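How does a soccer loan work?

Kids ask us this one a lot. Why is a player on one team's roster but wearing a different team's shirt? Did somebody make a mistake? Nope. He's on loan.

A loan is like a library book. The club that has the player lets another club borrow him. When the time is up, back he goes. Could be half a season, could be a whole one.

Say Grevbridge has a young striker, Raphaël Arnaud. He's 20. Good, fast, but there are 2 older strikers ahead of him. So he sits on the bench. Sitting on the bench doesn't make you better at scoring goals! Last season he played 522 minutes. Then he went on loan to Plistorwood, a smaller club, and played 1,069 minutes. More than twice as much.
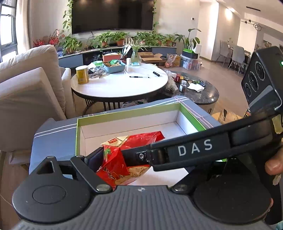 Page last changed: July

So who pays him? Depends. Sometimes the club that borrows pays all his wages. Sometimes the two clubs split it. They work that out before he packs his bag. There can be a loan fee too, wich is money just for the borrowing part.

Can he play against his own club? Usually no, if both are in the same league. Think about it. He'd be trying to score on his own teammates! The rules aren't the same everywhere though, so check your league.

Can he come home early? Only if the agreement says so. Some loans have a recall. That's a line in the paperwork letting the first club call him back, maybe if another striker gets hurt.

And sometimes the borrowing club wants to keep him. There's a kind of loan for that, a loan with an option to buy. The price gets set at the start. If they like him, they pay it and he stays. If they have to buy him no matter what, it's called an obligation. Big word. Just means "must."

Do players like it? Some do, some dont. Eugénie Royer went on loan as a goalkeeper and had to move to a new town where she didn't know anyone. "The first Friday I ate cereal for dinner," she told us. "Then the team captain knocked on my door and we got pizza." She ended up staying the whole season.

Words to know
Loan: borrowing a player
Parent club: the club he belongs to
Recall: calling him back early
Option: can buy
Obligation: must buy

Next time: what is a free agent?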